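Chapter 7
How deep do seals dive?

Be careful with diving records. Most books repeat the deepest dive anyone has logged and leave it there, as if every seal did that before breakfast. One tagged animal off Clellavholm reached 300 meters. The same animal made 2,553 dives that season, and more than half of them stopped short of 36 meters. Which of these figures tells you how a seal lives?

Yaroslav Pasichnyk, who tagged seals there each February, distrusted averages too. Pups and old bulls were lumped together in his early tables, and he later threw those tables out.
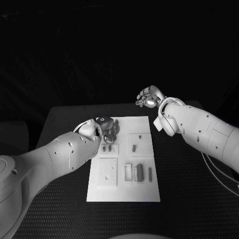
Does a seal fill its lungs before a deep dive?
Most true seals breathe out first. They carry their oxygen mainly in the blood and muscles, so the lungs matter less than you might expect.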